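Spent the long weekend redoing the dining table, so a thread on what it cost, what went wrong and what I'd do the same again. I'm not a tradie. I own one decent sander and I watch a lot of videos.

1/ We bought the table second-hand in Daststead when we moved in. Solid timber top, heavy as anything, covered in a yellow varnish that had gone sticky at the ends where people put their elbows. The seller wanted 400 dollars and we paid it.

2/ I got a quote to have it refinished first. The shop in town said 1,380 dollars, pickup and delivery included. Fair enough for the labour, but it was more than three times what we gave for the table.

3/ Stripping. I used the Peltel gel and left it on for the time it says on the tin. It took the top coat off and did nothing much to the one underneath. Second go, I covered it with cling wrap and went and had lunch. Came up in sheets with a plastic scraper.

4/ Do this outside or in a garage with the door up. I started in the laundry and moved after ten minutes. Gloves as well, proper ones. The thin kitchen sort went soft at the fingertips.

5/ Sanding. The tin of stain told me to start at 80 grit. I started at 100 and it was fine. With the grain, slow, and vacuum between passes. I went over the edges by hand and it took longer than the whole top did.

6/ Mistake number one: I didn't wipe it down with metho before checking the colour. There was old wax in the grain near one corner and the first test patch came out blotchy. Had to sand that bit again.

7/ Test patches are worth it, by the way. Underside of the top, where it doesn't matter. I tried four colours. The one I liked in the shop looked like gravy on our timber.

8/ Ended up with the red-brown from Bornix. It's darker than I thought I wanted. In the middle of the day you see the red and at night it's close to plain brown. The streaks in the grain take it unevenly and I've decided I like that.

9/ Put it on with a rag, wiped it off after a few minutes, left it overnight. One coat. The second coat on the test patch went muddy so I stopped there. 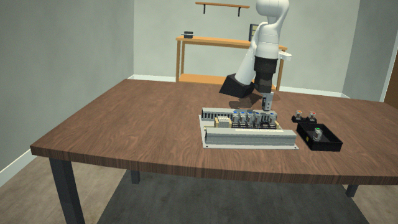 10/ For the top coat I went with a hardwax oil called Pastor. Two thin coats, a day apart. People will tell you polyurethane is tougher and they're right — but if a poly finish gets scratched you're sanding the whole thing again, and oil you can patch. We have kids. We'll be patching.

11/ Mistake number two: too much oil on the first coat. It stayed tacky for a full day and I had to buff it back with a white pad. If it looks wet after you've wiped it, wipe it again.

12/ And lay the oily rags out flat on the concrete to dry before you bin them. They can heat up and catch fire if you scrunch them up. I knew that and still nearly chucked them in the bin.

13/ Smell hung around for 6 days with the windows open. We ate on the back step for most of it.

14/ I'm doing the chairs next, probably in April when it cools down. They've got spindles so I'm not looking forward to it. If anyone has a way of stripping spindles that isn't string and swearing, replies are open.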